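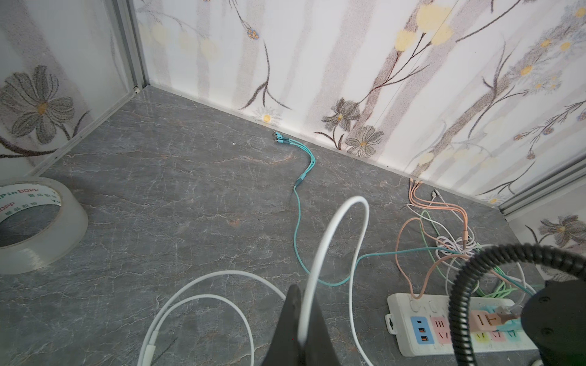
Multi-head charging cables in teal and peach by the flowery back wall, with a roll of clear packing tape at the left.

A day among the chargers: Ellance open day, Herthorpe
Posted 15 May 2024

I have a drawer at home that I can't shut. It's got phone leads in it, and an adapter for a shaver I gave away, and a grey thing with a barrel plug that I'm scared to throw out. So when I saw that Ellance were opening up their Herthorpe building for an afternoon, with the theme of household cables and how to live with them, I booked the same evening. The train was late and the walk from the station is all uphill, and I still got there before the doors opened.

You start in the Gwynne Room, which is a long space with tea at one end and old extension leads hung along the wall like coats. There were 166 items on the list they handed out at the door and I'm fairly sure I looked at most of them. My favourites were the brown fabric-covered flexes from somebody's radio collection. Lovely things, and much softer in the hand than I'd expected!

After that you go through to the smaller bays, and this was the part I'd come for. The one I kept going back to has a grey marbled surface and wallpaper with big grey daisies, yellow blossom and thin brown stems. It looks like a corner of my aunt's spare bedroom. And in the middle of all this prettiness, a proper heap of charging cables: white, pale green, peach and teal, all wound in and out of each other beside a power strip. I can't tell you how cheering it was to see a muddle as bad as mine on such a nice background.

The multi-head cables were new to me. You get one cord that splits into several tips, so a single charger can look after different gadgets. The teal one was braided and came apart at a neat little junction. I can see the sense in having one of those by the kettle in place of the three leads that live there now, although I do wonder what happens when everyone in the house wants it at once. 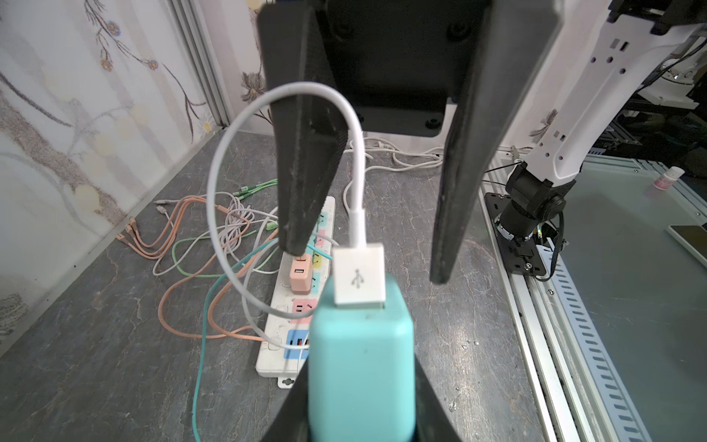

Colour is the idea I've brought home with me. I'd always bought white strips with white sockets and white chargers, and then spent ages on my hands and knees following a lead back with one finger. When the socket faces are pink and yellow and blue, you can just shout "it's in the yellow one" from the other side of the room. I've already put coloured stickers on the strip behind our television (50 to a sheet, so there are plenty left for the kitchen) and it's been a joy.

There was a talk at 2 in the Gwynne Room, on sorting a cable drawer from scratch. Tip the whole lot out, pair each lead with the thing it charges, and put anything left over in a bag with the month written on it. If the bag hasn't been opened by October, off it goes to the recycling point. I liked that there was no scolding in it. People had brought their own tangles in carrier bags and we all had a go at each other's, which is oddly easier than doing your own. Mine had a hair bobble in the middle.

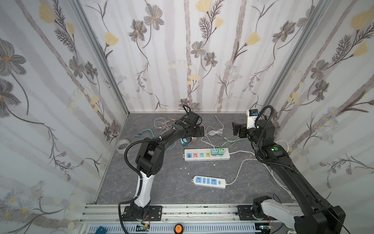 What's the best way to coil a long charging lead so it doesn't kink?

Make loose loops and let the lead turn the way it wants to, then fasten it with a soft strap. Winding it tightly round your hand or round the plug puts strain on the ends, and that's usually where a lead gives out first.

The shop was a table by the exit. I bought a pack of Drotura straps, the soft kind that you can undo and use again, and a tray with dividers that fits the drawer with a finger's width to spare. They had run out of the longer straps by the time I got there, so go early if you want those.

A few practical bits. Tea was good, cake was better, and the lavatories are down a flight of stairs (there's a lift, but you have to ask for the key). The bays get warm when they're full. I was there until they closed at 5 and could have stayed longer, mainly because I wanted one more look at the flowery bay and its brightly coloured sockets. 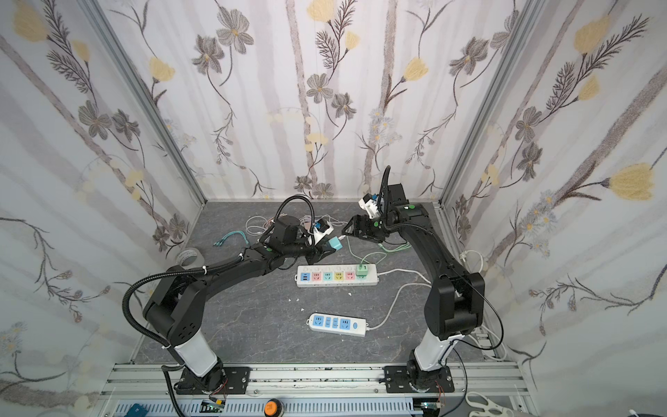
White power strips on the marbled floor, the longer one with its row of coloured sockets and a green plug at the right-hand end.

They're hoping to run another one in October, with lamps and lamp flex added. I've put my name down. The drawer shuts now, if you lean on it a bit.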